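Zuschuss zur Kindertagespflege: Abrechnung nach dem neuen Verfahren

Notizen aus dem ersten Monat, vor allem für andere Tagespflegepersonen im Bezirk Naltholm. 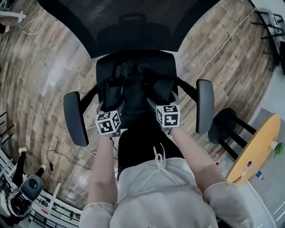
Ausgangslage

Bis September lief die Abrechnung über ein Papierformular je Kind. Seit Oktober nimmt der Träger nur noch Meldungen über das Portal Presivis an. Der Sachkostenzuschuss wird dort getrennt von der laufenden Geldleistung geführt und braucht einen eigenen Antrag. Wer beides in einem Vorgang einreicht, bekommt ihn mit dem Status »unvollständig« zurück.

Betreuungszeiten erfassen

Das Portal erwartet Viertelstunden als Dezimalwert, also 7,25 und nicht 7:15. Bei falschem Format erscheint keine Fehlermeldung, der Tag wird mit null Stunden gespeichert. Ich trage die Zeiten deshalb am Montag für die Vorwoche ein und vergleiche die Wochensumme mit meiner eigenen Liste.

Beträge

Für Oktober wurden mir 3083 Euro bewilligt, davon 996 Euro Sachkosten. Die Obergrenze für einmalige Anschaffungen liegt bei 2000 Euro pro Kalenderjahr. Belege müssen einzeln als PDF hochgeladen werden, Sammelbelege lehnt das System ab.

Vertretung

Ungeklärt ist die Abrechnung von Vertretungstagen. Gladys Ndung'u hat im Oktober 2 Tage für mich übernommen, und im Portal lässt sich die Vertretung nur eintragen, wenn beide Seiten denselben Stützpunkt haben. Ihrer ist Olorthorpe, meiner Sengar. Ayana Hadgu von der Fachberatung hat empfohlen, die Tage vorerst formlos per E-Mail zu melden und die Eingangsbestätigung aufzuheben. Die Bestätigung liegt vor, eine Zahlung bisher nicht.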